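Six years on the lay side of the table

My term as a lay member of the Wistisby nursing conduct panel finished in March, and a few people have asked what it involved.
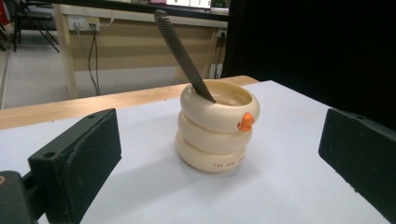

The duck cup, with a file standing in it.

I applied after seeing a notice in the library. You didn't need any medical or legal background, and for the lay seats you weren't allowed one. I had worked in freight at Boltevar for most of my life and knew nothing about nursing beyond being a patient. There was an interview, a long form about conflicts of interest, and then two days of training with Katherine Guzmán, who had prosecuted for the board before she moved to teaching.

Each hearing had three of us: a nurse, a lawyer in the chair and a lay member. My chair was usually Wilmer Espinoza. The papers came by courier at first and later through a system called Tririx, which logged you out every time you stopped to make tea. A short case ran to 130 pages. The longest I sat on was over 1,000, most of it drug charts.

Most of what we heard was about record keeping. Doses signed for late, or by the wrong person, or on the wrong line. A few cases were about dishonesty, and those were the ones I slept badly over. Taking away someone's registration means taking away their wage, and you do it with the person sitting opposite you, often without a lawyer.

I learned to read the charts slowly and to write my questions down before asking them. Katherine's advice was to ask only what you need answered for the decision. I broke that rule in my first hearing — I asked a witness why the ward was short of staff, and Wilmer had to steer us back.

We disagreed less often than I had expected. When we did, the one outvoted could put their reasons in writing. I did so twice, and one of those cases, Melnyk, went to appeal. The appeal was dismissed. I still think the suspension was too long, but I have read the judgment and I can follow it.

The pay was a day rate plus train fare. Lunch was sandwiches.

Nataša Begović has taken over my seat. I passed on my notes about Tririx and the name of the better café by the station. Applications for the other lay seat are open until the end of the month, and the form is at the library desk.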